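Call for Participants: Grip Trials at the Skondley Lab

Come compare grippers with us this September. Remote and on-site places are open.
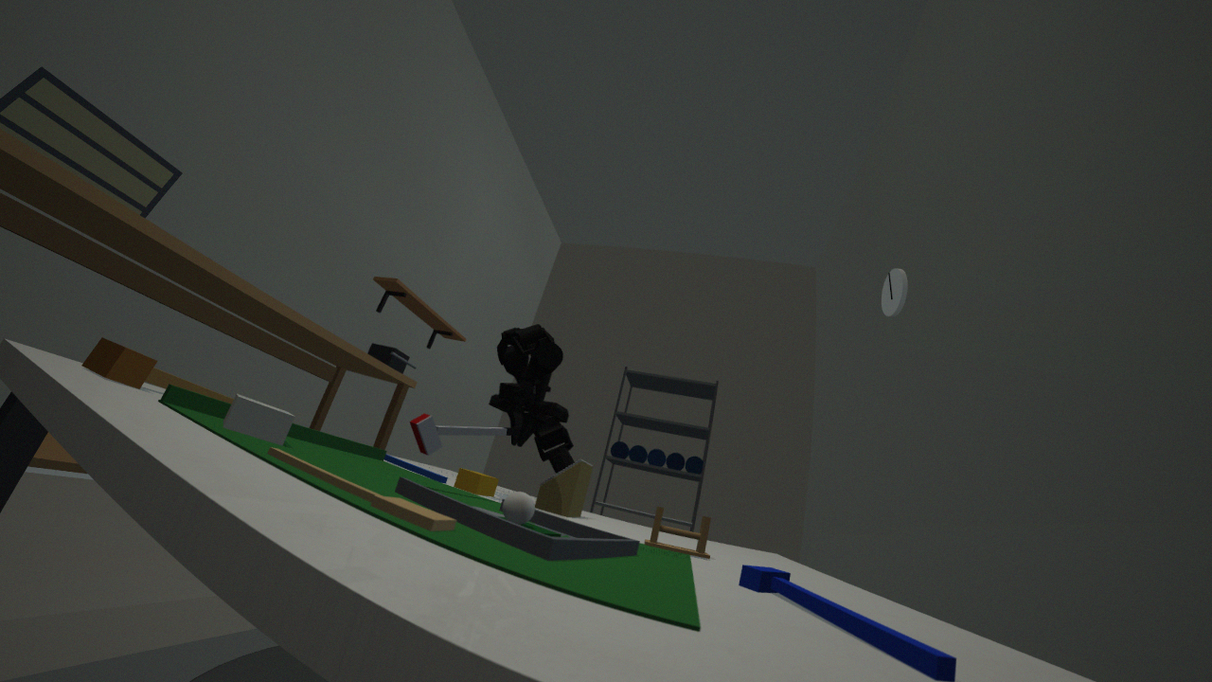
We are looking for people who like to tinker, notice small things, and will happily run the same task again and again to find out which setup really handles it better. If you have ever watched a gripper close on a handle and caught yourself leaning toward the screen, you'll fit right in!

What the project is

Skondley is a small robotics lab that compares grippers and controllers on tabletop jobs. Most of our first year went into plain pick-and-place, and we learned a lot from it, but blocks and boxes only take you so far. This round is about tools and awkward shapes: mallets, sticks, balls that want to roll off, trays with low walls. A mallet is a lovely problem. The weight sits at one end, the handle is easy to grab badly, and a grip that seems fine while the arm is still can start to slip as soon as it swings.

We have two grippers to compare. The Caron is a stiff two-finger design that closes fast and has very little give. The Liepiņa has softer finger pads and a slower close, and it puts up with a sloppy approach much better (at the price of some twist in the wrist when the load is off center). Each one will be run with two controllers, our own position controller and a force-based one called Zumis that is still changing from week to week. We have opinions in the lab about which pairing will come out ahead, and they don't agree, so we'd love some fresh hands on it.

All of the first part happens in simulation. The second part moves to real arms at our bench, for those who can get here.

What you would do

You'll steer a simulated arm through a set of short tasks using a hand controller or a keyboard, whichever you like better. Typical tasks are picking up a mallet by the handle and holding it level, moving a ball into a tray, lifting a long stick from one end, and setting a block down next to something without knocking it over. There are 27 tasks in the set. You do every one of them with all four pairings, in an order we shuffle for each person.

After each block of tasks you fill in a short form: how the grip felt, where you lost control, what you would change. Please write as much as you want there. The logs tell us when a handle slipped, but they are pretty bad at telling us that you saw it coming and couldn't do anything.

Plan on 70 minutes per session. Remote participants do two sessions, and people who come to the bench do one more. You can stop for a break between tasks whenever you need to, and the clock stops with you.

Who can take part

Anyone 18 or older. You don't need a robotics background, and we would be glad to have people who have never driven an arm before, as well as people who do it for a living. Gamers, woodworkers, percussionists, dental hygienists, crane operators, students of anything: please write to us. Left-handed people especially, as our last group had hardly any and we want to know whether the hand controller mapping is as neutral as we think it is.

For remote sessions you need a computer with a graphics card from the last few years, a steady internet connection, and a mouse. We mail you the hand controller with a return label. If you aren't sure whether your machine can keep up, run the check program we send with the sign-up reply. It takes a couple of minutes and gives you a plain yes or no.

On-site sessions are in Room 438. The room is step-free, and the bench can be raised or lowered.

What you get

Remote sessions and bench sessions are paid at the same hourly rate, which we send with the sign-up reply, and we cover local travel for the bench. You will also get your own results: your completion times, your drops, and how each pairing did in your hands. Anyone who wants their name in the thanks section of the write-up can have it there.

We keep arm movements, task results, and your written comments. We don't record your face or your voice. You can ask us to delete your data at any point before the results are pooled.

How to sign up

Use the form on the Skondley participation page and choose remote, bench, or both. Tell us a little about what you do with your hands, at work or for fun, and which times of day suit you. Remote sessions start as early as 8 a.m. and the last one begins at 7 p.m. Sign-up stays open through the end of September or until the places are filled, and we'll reply either way.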